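Visita a la jornada de puertas abiertas de Hastia: banco de menaje y alimentos de muestra

Nave 2, planta baja, viernes por la mañana.
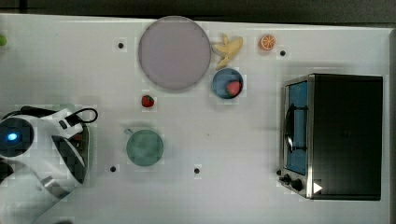 Fatemeh Bagheri objetó al borrador de este informe que una mesa blanca mate favorece a las piezas claras en cualquier comparación de color, y que habría convenido repetir el montaje sobre fondo gris medio. Se traslada la objeción al apartado de iluminación, pendiente de redactar.

El recorrido dura 60 minutos y empieza en el almacén, con 1.142 referencias dadas de alta entre vajilla, pequeño electrodoméstico y alimentos de imitación. El catálogo impreso recoge solo 300. La última ampliación, de abril, incorporó los cuencos de diámetro reducido.

En la mesa de composición la vajilla es de tonos apagados: plato grande redondo en gris lavanda con el borde algo más oscuro, taza verde con asa corta y cuenco azul pequeño de filo más claro. El plato estaba vacío; el cuenco contenía una fresa y había otra sobre el tablero. Completaban el surtido un plátano de juguete pelado y media naranja con el corte hacia arriba. El horno de sobremesa tiene la tapa superior negra y la puerta de vidrio enmarcada en acero inoxidable cepillado.

Milagros Herrera explicó el criterio de reposición: toda pieza se retira a los 200 ciclos de lavado, presente o no desgaste visible. No facilitó datos sobre el destino de las retiradas.

La sala de lavado no se visitó. El acceso se solicita por escrito en recepción.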